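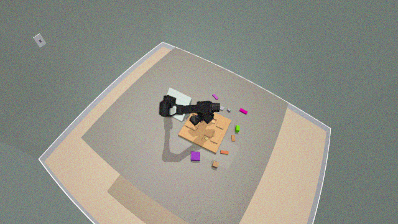 How to write scene rules for a simulated insertion task

Posted Thursday, September 9, 2021, in the Skirnel practice notes

Every simulated workcell starts out tidy. Then someone moves a block to make a demo look better, someone else changes the camera, and by April two people are comparing success rates from scenes that share only a file name. We did this at Cirkgate for longer than I care to admit. The rules below are what we use now.

You will need a scene with an arm, a board and loose blocks, a text editor, and the patience to write down things you think are obvious.

Step 1. Fix what is fixed. The base plate, the arm's mount and the tabletop go in one file, and that file is locked. If you want to turn the table, make a new scene with a new name. "Scene final" is not a new name.

Step 2. Say what may move. For each block, write down the area it can start in and how far it may be turned. Ours start loose around the board, at whatever angle the seed gives them. "Random" by itself is a mood. Give limits.

Step 3. Reject bad starts before the run. No block may overlap another, sit under the base or hang over the rim of the table. Check by code. Of the first 430 starts we drew at Zonatholm, 329 passed, and I had personally sworn that all of them were fine.

Step 4. Keep the small stuff. Tiny pieces are easy to lose against a floor of nearly the same shade, and the arm's shadow won't help. Leave both in. If your vision only works on bright blocks under flat light, you want to learn that before the hardware does.

Step 5. Define done. A block counts as placed when it is down in its recess and the gripper has let go and backed off. Hold for 2 seconds, then check again. Physics engines have a sense of humor, and blocks have been known to leave.

Step 6. Limit the arm as if it were real. Use the speed, force and joint limits of the machine you plan to run. We allow up to 13 retries per block, after which the run is a failure and gets logged as one. Heo, our logging tool, has no field for "nearly."

Step 7. Record the seed, the scene version and the rule version with every run. A result missing any of the three goes in the bin, including the good ones. Especially the good ones, if they arrive the night before a review.

Changes to these rules need a second reader. Send the old text along with the new, and please don't fix the commas in the same edit.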